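10th October

Cold cream batch again. Third go at the lanolin-free hand balm, base as before (sunflower oil, beeswax, a bit of shea), only change is the emulsifier from Ultwood in place of the Noka one. Melted both phases to the same temp this time, I'd been sloppy on the last one and let the water phase sit while I looked for the whisk head.

Came together fast. Thick within a few minutes of stirring, glossy, no beads on the sides of the beaker. Left it in the cold water bath till it went dull and then potted up. Labelled 124A and 124B, A has the camellia oil, B doesn't. Please don't move them off the top shelf, I need them to stay at room temp til February.

Skin feel: A goes on heavy, then sinks. B sits there. Tried both on the backs of my hands and B still had a drag to it when I went to pick up a pen. Wrist test overnight, nothing so far, no redness or itch. Will ask whoever is in tomorrow to try A on dry knuckles and write down what they think before they read this.

pH of both a touch high. Added citric, drop by drop, stopped when the strip looked right. The strips are old. Somebody order new ones from Furukawa, the narrow range sort, not the rainbow ones which are useless for anything with a tint.

Preservative: went with the lower dose. I know the supplier sheet says to go higher if there's a botanical in the water phase, and there is (calendula infusion) so this may be daft. Keep a pot of each back for the swab test. If A grows anything I'll redo with plain distilled and see if it's the flowers.

Scent. Left it out of B completely. A has lavender and the tiniest bit of cedar, smells like a drawer. Not keen. Stiston shop want it unscented anyway so the scent is only for us really.
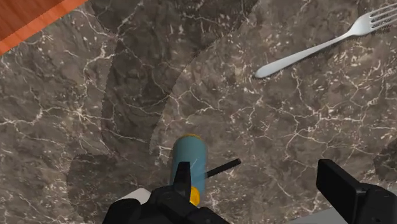
Cleansing bar, colour notes. Been trying to get a stone look into the charcoal bar for the Stiston order and everything I pour comes out as soft swirls, like marbled endpapers, nice but wrong. What I'm after is the dark grey-brown with thin white and cream veins going off every which way, jagged like cracks, and bunched up bright in some spots with smoother dark patches left between. So less stirring. Next pour: let the base get to a thick trace, drizzle the white off the end of a skewer in short strokes, change direction every time, don't touch it after. Tiny bit of cocoa powder in with the charcoal to get the brown in, straight charcoal goes blue-grey once cured. The cream coloured lines could be uncoloured base, the white ones want titanium dioxide dispersed in oil first or we get specks agian.

Did 2 small moulds this afternoon to try the skewer. First one trace was too thin, white sank straight through and spread. Second better, lines stayed on top for most of it but I suspect they don't go down far, wont know until it's cut. Leave it in the mould another night, insulated with the towel.

Superfat kept at the usual. Lather from the last charcoal batch was grey and left a ring round the sink, so halved the charcoal. If the colour's too pale after the cure then I'll put half of what I took out back in.

Also tried the old recipe from the 1826 household book, the one for "a wash for the hands and neck". Almond meal, rosewater, white soap shaved in. Left out the borax obviously. It's a paste, gritty, smells like marzipan. Rinses off clean though and hands were properly soft after, softer than with the balm which is annoying. Won't keep, there's nothing in it to stop it going off, so could only ever be sold dry and mixed at the sink. Almond also means an allergy warning in big letters. Try with fine oatmeal instead? Jar in the fridge, bin it by the end of the week whatever it looks like.

To do
strips
cut mould two, write down how deep the veins go
more beeswax pellets, nearly out, not the block, took ages to grate
swab A and B
wash the small beakers PROPERLY, there was wax round the lip of 3 of them
ring Ultwood re min order on the emulsifier, the sample tub won't do another full batch

Scale was drifting again near the end. Zeroed it twice. Weights for the second mould might be a gram or so out, lye was weighed before it started playing up so should be fine. Zap test before anyone uses it all the same.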